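Speaker notes -- "Can it do the chores yet?"
November 11, 2018
Slot is 46 minutes including questions. Keep water nearby. Slow down on the second section, I rushed it at the rehearsal.

## Before starting

- Thank Akash Awasthi for the invitation and for sorting out the projector.
- Ask for hands up: who has a dishwasher at home? Who has taken a computer apart? Leave the second lot with their hands up a bit longer.
- Say that questions during the talk are fine, except in the costs section, where I lose my place.

## 1. What people ask me

I work at Tomar, on the repair side. We take in old office computers, pull the parts that are worth having, test them and put together machines that go out again. I am a bench technician by training and I moved over to looking after the automation work in March. So I come at this from the bench.

When I tell people that, they ask one of two things. Either they ask when the robot will be able to do their ironing, or they ask when it will have my job. I think these are the same question. Both are asking whether a machine can cope with objects that were made for hands, in a place that was not built for the machine.

My answer for this evening, so nobody has to wait for it: some of it, slowly, on a good day, if somebody has prepared the bench. The rest of the talk is the detail behind that sentence.

(Pause. Let them decide whether they are disappointed.)

## 2. The chores that are already done

Start with the home. The dishwasher and the washing machine are automation and they have been for a long time. They work because we bring the work to them. You load the rack, you sort the colours, you shut the door. The machine never has to find a plate.

The part left over is the part with the hands in it. Loading, unloading, folding, putting away. Looking under the sofa for the other sock.

The shop floor went the same way. A press, a conveyor, a welding cell -- all of them work because the part turns up in the same place, the same way round, every time. If you have ever seen a line stopped by one carton that came in sideways, you know how much depends on that.

Repair sits on the wrong side of this line. Whatever comes in through our door was assembled somewhere else, used for years, opened by someone in a hurry and closed again. Two machines of the same model will not have their cables in the same place.

## 3. The job on the bench

Explain the job for people who have never done it. You have a desktop computer on its side with the panel off. You want to take a part out or put a part in. For a person with a bit of practice it is dull work. You chat while you do it. 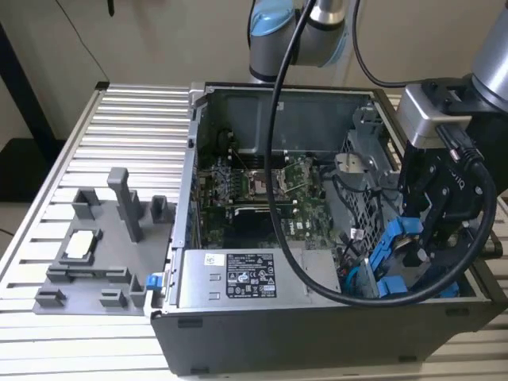
The processor is the bit I would like to spend time on. It is a small flat square, and it goes into the socket one way round. There is a lever and a metal frame that holds it down. You lift the lever, open the frame, lower the chip in flat, close the frame and press the lever back. I can teach that to a new starter in one morning, and most of the morning goes on telling them not to touch the contacts.

Now break it up the way you have to for a machine:

- find the socket, and work out whether the frame is open or shut
- pick up a thin chip by its edges
- know which corner is which
- carry it over the case without catching a cable
- lower it straight down, with no sideways slide
- notice if it has not sat flat
- close the frame and push the lever down with a fair amount of force, next to parts that do not like force

A person does the sixth step with a fingertip and does not know they are doing it. You feel a slight rock if it is not seated. Every time I write instructions for this job I leave that step out and have to go back and add it.

Do the fingertip demonstration here with the coaster and the two coins. Put one coin under the coaster, ask someone in the front row to close their eyes and tell me if it is level. They always can.

## 4. Preparing the bench

This is the section I rushed. Take it slowly.

Most of the money and thought in a job like this goes on things that are not the robot. You make holders so that a loose part sits in a known place. You agree where the case goes. You tie back what can be tied back. Marin Hoxha, who I share the bench with, reckons she has spent more hours on holders than on anything else this year, and I have seen the drawer of old ones so I believe her.

A printed holder is cheap and you can change it overnight. It also wears. The slot that gripped a chip nicely in the first week gets a little slack, the chip sits a little crooked, and the pick that used to work starts to miss. From the outside it looks as if the robot has got worse.
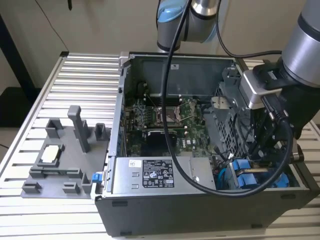

Cables are the other thing. Flexible things are hard, at home and at work, for the same reason. A shirt, a bin liner, a drive cable: none of them has a fixed shape you can store and look up. If you push a rigid part, the whole part moves. Push a cable and the bit you pushed moves, and something else happens at the far end.

Folding machines for the home get round this by asking you to clip the shirt on first. Fair enough, but the clipping on is a good part of the work. When you read that a machine folds laundry, look for who hangs it up.

At the bench we have the same bargain. If a person has to move the wires, open the socket and set the chip in its holder, then the person has done a share of the job, and that share should go in the sums. I have sat through supplier visits where it did not.

If there is time: tell the Vorkedach story. They had a cell for sorting used power bricks and it ran well for as long as one particular man did the loading, because he had got into the habit of turning the labels up. He went on leave. If there is no time, skip to drives.

## 5. Drives, and why they are easier

Drives are the nearest we have to a friendly job. In a lot of office machines the drive sits in a plastic carrier with a handle or a pair of tabs. You squeeze, you pull, it slides. Somebody designed that so a person could swap a drive without a screwdriver, and the same kindness helps a machine. There is a clear place to take hold and only one direction to go in.

It still has a cable on the back. And the tabs were made for a thumb and a finger, which are soft and wrap round things. Hard fingers need to be in the right spot, because they do not give. A miss of a couple of millimetres, for you, is nothing at all. You would not know you had corrected it.

A wrist camera helps with this. A view from across the bench tells you where the case is. It does not tell you much about the last little stretch, when the hand itself is in the way. Close up, you can see the tab and the fingers together. You lose the overall picture though, so you want both.

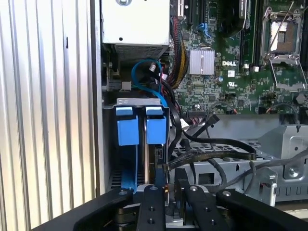 **Why not just design computers that are easy for robots to take apart?**
Some makers may do it for new machines, and I would welcome it. The ones that reach our bench were designed years ago, and we will be opening them for a long time to come whatever gets drawn up next year.

(That one comes up at every talk so I have put it in the notes. If somebody asks it earlier, answer it then and skip it.)

## 6. What it costs

No questions in this part, please.

I asked for figures from two suppliers, Prunduvitz and Flamar. I will not show the full quotes as I have not asked them. What I can share is our own count. Over the trial period we put 1363 cases across the ordinary bench, done by hand. That is the number any machine has to be compared with, and it should be compared on whole cases finished, with the loading and the untangling included.

Things that belong in the sum and are often left out:

- the person standing by
- holders, and the time to make new ones
- boards damaged while you are learning
- changing over between case models, of which we see 6 often and plenty more now and then
- the floor space, which in our building is the tightest of the lot

Boards damaged is the one to dwell on. A bent contact in a socket can finish the board. A person bends one now and again too, and swears, and puts it in the scrap. A machine with a small error in its position could do the same thing to the next one, and the next, until someone looks.

## 7. So, the house

Come back to the ironing.

A home is a harder place than our bench. At the bench I can bolt things down. I can decide that only one case model goes through before lunch. I can send people out of the way. You cannot do any of that in a kitchen with a child and a dog in it, and you would not want to live there if you could.

What I expect to see first in ordinary houses is more of what we have -- single jobs, flat floors, a machine that does one thing and stops when it meets a shoe. General tidying I would put a long way off. I do not have a year for you and I would be wary of anyone who does.

At work I am more hopeful. Repetitive unloading, sorting, pulling drives from the same model all day: I can see that being handed over in part, with a person looking after more than one station. The fiddly single repair stays with the technician for now. I would say that even if I were not one.

## Questions

Likely ones and short answers:

- Jobs. We are short of bench staff as it is. Say so plainly, and say I can only speak for our shop.
- Safety. Slow arms, a stop button in reach, nobody's hands in the case while it moves. Do not get drawn into standards, I am not the right person. Pass to Marin if she is in the room.
- Could it learn by watching? People are working on it. Seeing is one part, and the feel of a part seating is harder to get from a video. Use the coaster again if it is still out.
- Phones and laptops. Glue. Move on.

Collect the coins and the coaster before leaving. Room has to be cleared for the evening class.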